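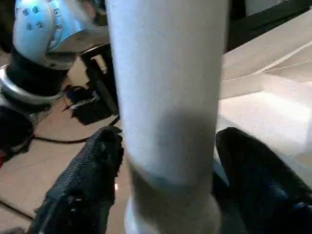

Re the downspout question from last week - short version, don't glue it. Long version below, I have maybe twenty minutes before I need to leave. The joint everybody fights with is the one where the straight run meets the fitting, and the thing to look for is the lip. White cylinder, upright, matte, with a wider rim flaring out at the bottom, same general shape as you see at the top of this message. On a rain barrel setup, if your pipe has a flare like that at one end, the flare goes UP so it catches the water from the piece above. Half the leaks I've looked at on this list are a flare pointed down. Water runs on the outside of the pipe, down the wall, into the basement, and then people blame the barrel.

On Wednesday, July 24, 2024, Eliseo Mendoza wrote:

> Hi all, first post so be gentle. We moved into the place on Skenby Lane
> in spring and inherited 2 rain barrels on the north side. One works, one
> overflows every time it rains hard and the overflow ends up along the
> foundation. The previous owner left a Clanex diverter in a box in the
> garage, never installed, no instructions.
>
> Questions:
> Do I need the diverter or can I just run the downspout straight in?
> Is it OK to connect the barrels to each other down low?
> The water smells. Not terrible. Kind of like a pond. Is it safe for
> tomatoes?
> The city bill says we used 2,659 gallons last month and I would really
> like that to be less.

OK in order.

Diverter. Use it, you already own it. Straight in works fine until the barrel is full and then you have exactly what you've got now. With a diverter the water goes back down the regular spout once the barrel tops out. Important part is height - the diverter inlet has to be level with the top of the barrel, or a hair below. Mount it too high and the barrel just overflows anyway. Mark the wall with a pencil, use a level, measure again, THEN cut. I cut first on mine. Ruiz-Ortega the hardware place on 4th sells replacement downspout by the foot, ask me how I know.

Linking them down low. Yes, and I like it better than linking at the top. Both barrels fill together and drain together and you only need one spigot. They do have to sit at the same height though, so check your blocks. If one barrel is on a sunk corner you lose the top few inches of the other one forever. Short piece of garden hose between the two, bulkhead fitting each side, rubber washer on the inside AND the outside. Hand tight plus a quarter turn. Don't crank it, the barrel wall will flex and the washer squirms out and you're back at the store.

You still need an overflow even with the diverter. Leaves get in there, the diverter clogs, water has to go somewhere. Put a fitting near the top, run a hose off it at least six feet from the house, downhill. Your foundation thing is the one part of your message that worries me, I'd do this first, before anything else. This weekend if you can. Until then just pull the downspout off the bad barrel and put an extension on it so the water goes out in the yard.

Smell. Pond smell is leaves breaking down, mostly. Empty it, scrub it with a long brush, rinse, put a screen on the inlet. Fine screen, window screen is OK, doubled over. Also keeps the mosquitos out. If light gets through the barrel you'll get algae too so paint it or wrap it, dark color. No bleach if you're going to be watering with it the same week.

Tomatoes - I water mine with it, at the soil, not on the leaves or the fruit, and I wash everything before we eat it. Depends what your roof is. Regular shingles I don't lose sleep. If it's old treated wood shakes or somebody has put moss killer up there then no, keep it for the shrubs and flowers. Don't drink it obviously, don't let the dog drink it either.

The bill. I'll be straight with you, barrels won't make a huge dent by themselves. Ours went from nearly 3,000 gallons in the worst summer month down to 1,256 but most of that was quitting on the front lawn, plus a toilet that had been running since who knows when. Check the toilet! Food coloring in the tank, wait a half hour, look in the bowl. Costs nothing.

Couple of other things while im at it. A full barrel is heavy, way over 400 pounds for the normal size, so no wobbly stacks of brick. Four solid blocks on tamped gravel. Kids climb on them. And before the first hard freeze drain everything, take the hose off, leave the spigot open and turn the diverter to the winter setting (there's a little lever on the side on mine, yours may be differnt).

Anybody else on the list with the Skallitar barrels - the flat-backed green ones - do you have a spigot that doesn't drip? I've gone thru two. Tape on the threads helped for maybe a month. I'd happily swap to brass if somebody can tell me the thread size for sure.

Eliseo, I have a hole saw you can borrow, I won't need it till September. Porch is fine if we're out. And send a picture of where the downspout comes off the gutter, there might be an elbow up there you could use so you don't have to buy one.

Gotta run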